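The Zundari barrage has 19 gates, and on the morning we spoke six of them were open. The hydrologist who sets the release schedule for the Limsakul basin asked not to be named because talks between the upstream and downstream districts resume in February.

“People argue over the annual total,” the hydrologist said. “The annual total is fine. The dispute is over timing.”

Under the current rule, the barrage must pass 200 cubic meters per second at the Dorach gauge during planting. Farmers below Dorach want the same flow held for longer. The power company upstream wants to store water then and release it in the evening, when demand peaks.

“A canal intake needs a steady level,” the hydrologist said. “If the river drops at night and comes back at 6 p.m., the intake takes in air, then silt. The daily average looks correct on paper.”

Silt is the second problem. The reservoir has lost storage every year since it was filled, and the riverbed downstream is cutting deeper – in places below the old canal sills. Granwood, the engineering firm that surveyed the reach, measured 877 cross sections and recommended opening the low gates during floods. 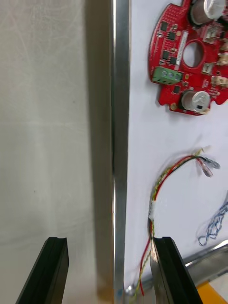

Aluminum extrusion bar, with two black gripper fingers in the foreground.

Flushing costs stored water, and the districts have not agreed on who gives it up. The hydrologist would split the loss by storage share and publish hourly gauge readings.

“Right now each side has its own numbers,” the hydrologist said. “I would start with one gauge that both of them read.”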